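The Last Thing Into the Box

18 January 2021

When I moved to Pramstead, I brought with me a drawer of cables. I don't mean the contents of a drawer. I mean the drawer itself, wrapped in a bed sheet, because I could not face sorting what was inside. It stayed in the sheet until June. By then I had already bought a second charger for a lamp whose first charger was lying in there all the time.

I think many households have such a drawer. We keep the thing and lose the parts, or we keep the parts and give away the thing. The paper that would tell us which belongs to which was thrown out on the first evening, together with the box.

So I became interested in how people pack small electrical goods the second time. The first time, a factory does it, and everything has a place. The second time it is done at a kitchen table by someone who wants to sell a radio, or return it, or lend it to a sister.

At Westerberg, a repair and resale shop near the old tram line, they receive up to 50 of these parcels in a week. I spent a morning in the back, where they are opened. What surprised me was how often the main object arrived in perfect order and the power cord did not arrive at all. The sender had unplugged the radio at the wall, carried it to the table, packed it with much love and tape, and left the cord hanging behind the cupboard.

The shop has therefore made its own small rule, and I have taken it home with me. Before you pack anything, put all the loose pieces on a bare table. The cord, the thin cable, the leaflet, the box itself, open. Only then do you begin.
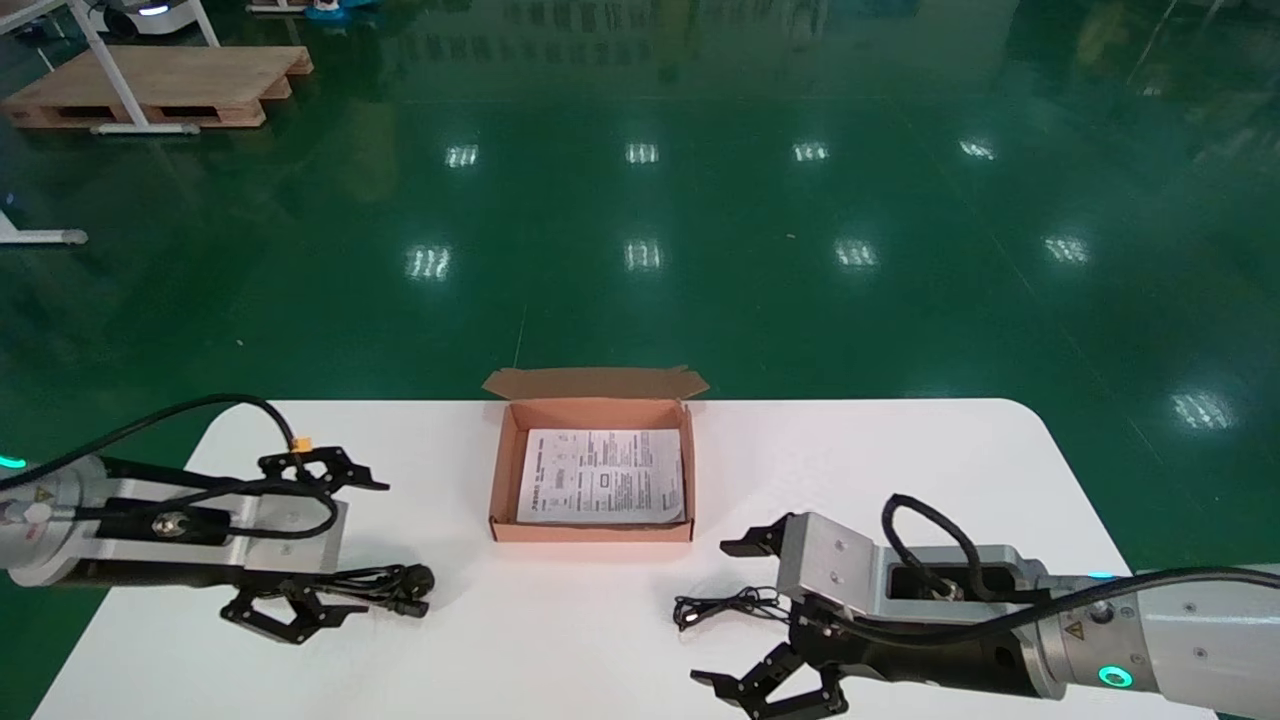 The leaflet goes in flat. I used to put it on top, like a letter, and it always came out bent at the corners. On the bottom it stays smooth, and the heavier pieces hold it there. It also means that the next owner must empty the whole box to reach the instructions, which is perhaps not so polite, but in this way nothing small is forgotten under a flap.

Cords are a question of temperament. My father wound them tightly around the plug, and after a few years they broke at the neck. A wide, lazy coil is better, with a strip of paper around it. Thin cables should be treated separately. If you lay a thin one next to a thick one they will be married before the parcel reaches the post office, and I have spent more evenings than I want to admit with the divorce.

You can also buy help. Stelow sells a flat cotton pouch with a window for a label, and a smaller firm, Vito, makes paper sleeves in 2 sizes. I tried both. The pouch is handsome and I use it for travel. The sleeves tear when you pull the cable out in a hurry, but they cost almost nothing and you can write on them with a pencil.

For the box, I keep plain brown cardboard, folded flat behind the wardrobe. Not more than 3 at one time — this is an agreement in our home, and it was not my proposal.

The drawer is now half empty. The lamp has both its chargers, each with a sleeve, and there is one gray adapter which fits nothing we own. I have written a question mark on its label and put it back.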